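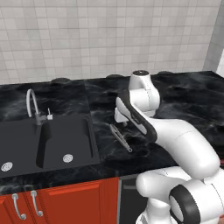 Render: Anika Lindgren / Cledasska kitchen set

From: Anika Lindgren
To: briem-users
Subject: Re: [briem-users] grasp planner rejects thin objects on counter

On the question from Ostau:

> We run the stock planner on the kitchen set and it refuses nearly
> every grasp on the tongs. Spoons and cups are fine. The log only says
> "no feasible approach". Is this the collision margin or the
> perception side? We already raised the sample count to 500 and it
> made no difference.

It's the margin. Raising the sample count won't help, because the candidates are generated fine and then thrown out in the next step.

The planner pads every collision body by the same amount, including the counter. With a thin object lying flat, the fingertips have to go lower than the padded surface allows, so every approach counts as a hit. I logged one planning call with the tongs on the black marble counter to the right of the sink. It generated 889 candidates. Of those, 577 were dropped for contact with the counter and the remaining 312 failed the finger width check at the wide end.

There are two things to change. First, set a separate margin for the support surface. The key is support_margin in the planner config, and if it's missing it silently takes the value of collision_margin. I've been using 1 mm with the robot slowed down for the last part of the approach. Leave the general margin alone, or you'll start clipping the faucet. 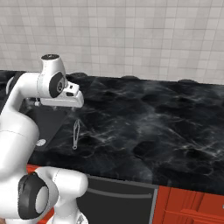
Second, turn off the object-center prior for anything long and hinged. It pulls samples toward the middle of the bounding box, and for open tongs that point is in the gap between the two arms. Setting grasp_prior to "surface" spreads them along the metal instead. With both changes the same call left 359 candidates after filtering, out of a fresh batch of the same size.

If you see the wrist turning a long way before it comes down, check the seed pose too. Ours was left over from a cup task and the solver kept starting from it.

I haven't tried any of this with the Trustance depth model. All of the above uses object poses straight from the simulator, so expect more trouble with shiny metal on glossy stone.

The config change is on my branch, support-margin. I'd like to make the missing key a warning in the January release. Any objections?

Anika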